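How to Keep Summer Produce From Going Bad Before You Eat It

Print this page | E-mail this page

10 July 2021

Quick one today. Garden is dumping stuff on us faster than we can eat it and I keep getting the same question, where do I put it all. So, how we do it. Small kitchen, one fridge, no root cellar.

Before you start

You need a crate or two with gaps in the bottom. A couple of clean dish towels. Paper bags. One shallow bowl. Thats it. I bought a set of produce tubs from Trimura a while back, fine but the lids hold in too much damp, so now they hold clothespins.

Step 1. Don't wash anything yet

Wash when you're ready to eat. Wet skins go moldy. If something is muddy, brush it off with a dry towel and move on. Lettuce is the one exception for me, I wash it, spin it, and roll it up in a towel right away. Goes in the bottom drawer. Lasts a week easy.

Step 2. Sort by what gets eaten first

Three piles on the counter. Eat today, eat this week, can wait. Anything split, bruised or bug-chewed is today. Be strict. One soft tomato under the others will ruin the lot and you won't smell it til it's too late.

Cut off the bad spot and use the rest, soup or sauce. Don't put it back with the good ones.

Step 3. Load the crate

Heavy stuff down first, squash, cucumbers, firm tomatoes stem side down. One layer if you can, two at most. Grapes and anything else that squashes go in last, on top, still on the stem. Leave room between things. Air has to come up through the slats or there's no point using a crate.

Crate is for carrying in and for a day or so on the counter. After that things get split up, see below.

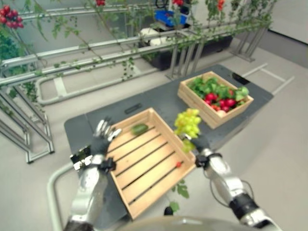

Step 4. What goes in the fridge and what stays out

Stays out: tomatoes, until fully ripe. Onions, garlic, potatoes (dark cupboard, and keep the onions away from the potatoes). Peaches and plums till they give a little. Basil in a glass of water like flowers.

Goes in: grapes, in a paper bag or a bowl, not sealed. Green beans. Berries. Sweet corn, husk on, eat it fast. Cucumbers are the fussy ones. They don't like real cold, so I use the front of the top shelf, wrapped in a towel, and finish them inside 5 days. Back of the fridge turned mine to mush.

Ripe tomato you can't get to today? Fridge is OK. Take it out an hour before you eat it. People argue about this, I don't care, beats throwing it out.

Step 5. Keep the gassy ones apart

Apples, melons, ripe peaches, bananas. They give off ethylene gas and everything next to them ripens faster. Good trick if you have hard plums, bad news for cucumbers and greens. I keep the fruit bowl clear across the kitchen.

Step 6. Check it every day

Takes a minute. Do it while the coffee's going. Pull the soft ones, turn the tomatoes, pick off any leaf thats gone slimy. Move things from the "this week" pile to the "today" pile. If the today pile is bigger then your appetite, freeze it.

Freezing, fast version

Grapes: wash, dry, pull off the stem, freeze flat on a tray, then bag. Tomatoes: whole, skin on, right in the bag. Skins slip off under warm water later. Beans: boil two minutes, ice water, dry, bag. Write the date on the bag. I skipped that last August and ate mystery bags all winter.

Cleaning the crate

Knock out the dirt, scrub with hot water and a little dish soap, stand it on end in the sun. Has to be bone dry before you fill it again. Don't soak it, the wood will warp. If a slat gets a black spot that won't scrub out, sand it.

Will do a page on herbs next, if I get the beans in first.

Print this page | E-mail this page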